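Re: Bridge loan against utility receivables, 11 MW hydro

kbutt
Posted Monday, 9:14 am

Has anyone here closed a receivables bridge on a small hydro plant where the offtaker pays late? Our Ekurness plant is owed for 160 days of output. Idex offered 500 basis points over base, full recourse to the sponsor.

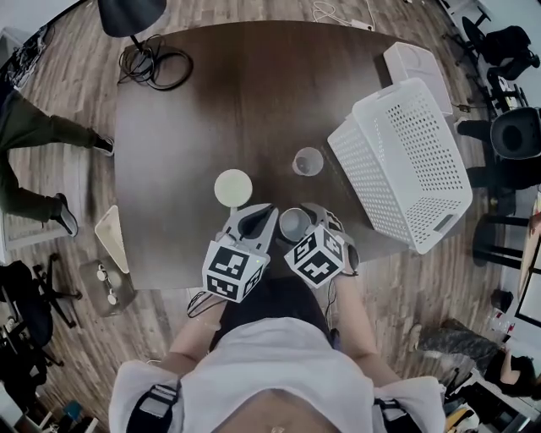 At the table, grippers in both hands

s_nygard
Posted Monday, 10:02 am

Full recourse on a sovereign-linked receivable is expensive at that spread. Ask for limited recourse with a reserve account. Treltley did ours that way in June.

ShaziaA
Posted Monday, 10:40 am

Disagree with Stellan. A reserve account ties up the same cash you are trying to borrow. At 160 days the lender will size it at six months of debt service, and you end up paying interest on your own deposit.

s_nygard
Posted Monday, 11:25 am

Only if it is funded on day one. Ours builds up from collections – the first two invoices paid go straight in.

quintana_a
Posted Monday, 1:51 pm

Check the PPA before arguing over the reserve. Many of them bar assignment of receivables without the utility's written consent, and ours took 269 days to arrive. Lenders also tend to treat the payment guarantee and the late-interest clause as one protection. I keep them as separate as the two grippers over that white basket: each has its own arm behind it, and you test each one separately.
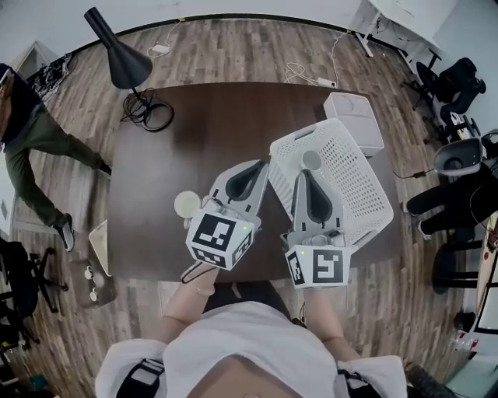
kbutt
Posted Monday, 2:30 pm

Consent is required under clause 14. No request has been filed. Does late interest count toward the borrowing base?

ShaziaA
Posted Monday, 2:48 pm

Not with Paracha. They lend on principal invoiced only. quintana_a
Posted Monday, 3:20 pm

Same at Idex. File the consent request this week and ask for a copy stamped on receipt.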